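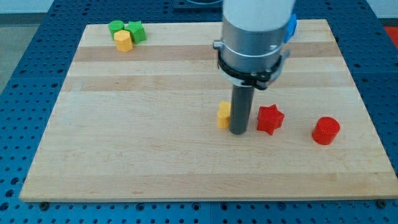

One student from the last intake wrote that the hardest part of the Bosdale build was leaving the arm alone once it moved. Every time it missed a block she changed the code, and the fault was a loose clamp all along. Keep that in mind for this session.

Bosdale Shared Workshop
Home-Built Automation, Unit 2: Pushing shapes on a board

What you need
A maple board, flat on the perforated table. The blocks - stars, cylinders and hexagonal prisms in red, green and yellow. The straight rod tool. Your notebook from Unit 1.

Setting the tool height
Jog the arm down slowly until the rod is 2 mm above the wood. Save that height as your work plane. Check it at all four corners of the board, as the strips are glued and the surface may not be perfectly level. If one corner is out, shim the board and start again. Don't fix it in software yet.

Checking the clamp
Close the latch on the black collar and try to turn the rod by hand with the power off. It should not move. Do this again at the halfway break.

Exercise
Load the Kazmi script and run 14 pushes on a single cylinder. Write down the start and end position of each one. Then swap to a star and repeat. Stars tend to rotate when pushed off centre, so record the angle as well.

Groups using the Flilik controller should set the speed to 21 per cent. On the older Catis boards the same setting is labelled 49 - the scale is different, the motion is not.

Before you leave
Park the arm, switch off at the wall and put the blocks back in their tray. Bring your table of results in April, on paper or on a USB stick.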